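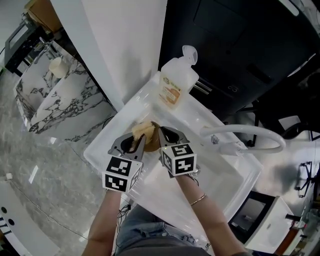 A round sponge, held from both sides at the sink.

After my stomach operation I was given a diet plan of 21 pages. It was correct, I am sure, but very little in it was about living at home with a changed gut.
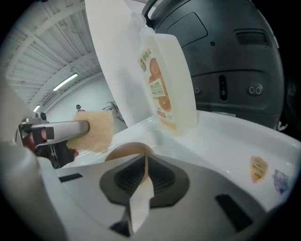 Birthe Ravn
Patient representative, Gramum

I had 11 questions in the first month, and the clinic had one visit for me in April. Six of my questions were about small things – how long to wait between eating and drinking, what to do at a family dinner. I think a dietitian should call every patient in the first weeks. A phone call is cheap. A patient who stops eating well because she is afraid costs much more, and she suffers also.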